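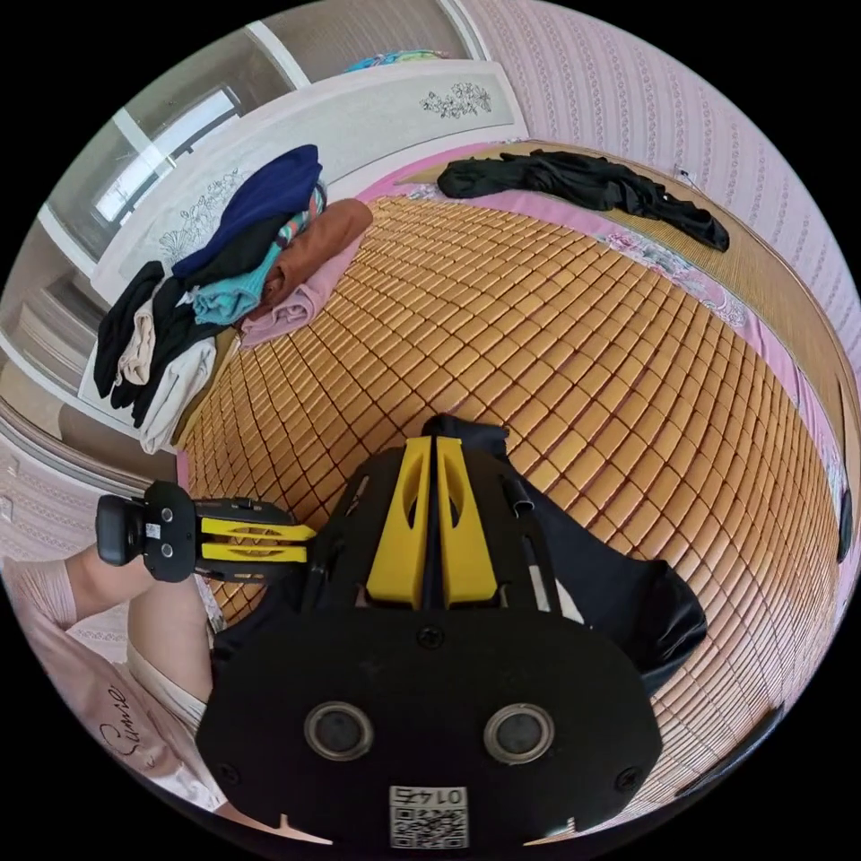 Week 5 compares two hand-held grippers, the Benari and the Drekia, on cloth. Last week's objects were rigid, and the choice of finger made little difference to the grasp. Cloth is harder. It folds under the fingers, hides its own edges and catches on whatever lies beneath it. A heap of clothing on a bed, with navy, teal and brown garments piled together, gives the camera few clean outlines, and a mat made of small tiles fills the background with repeated edges. Black garments are a separate problem for the depth estimate. Keep this in mind when you read the failure tables.

Terms for this unit

Approach: from first motion until a finger touches cloth.
Pinch: both fingers closed on at least one layer.
Double pick: two garments lifted together. Score it as a failure, even if you meant to take the top one.

Lab task

Each pair records 78 picks with each gripper, using the same garments. Set the logger to 500 ms and do not change it between grippers. Closing force stays at the Flevix default for the first session. Rebuild the heap after every pick.

Reading: Moynihan notes, sections 2 and 4.

Submit your pick log and one page of comments to Sabina Kubíček by noon on Friday. Logs without the gripper name in the header will be returned unmarked.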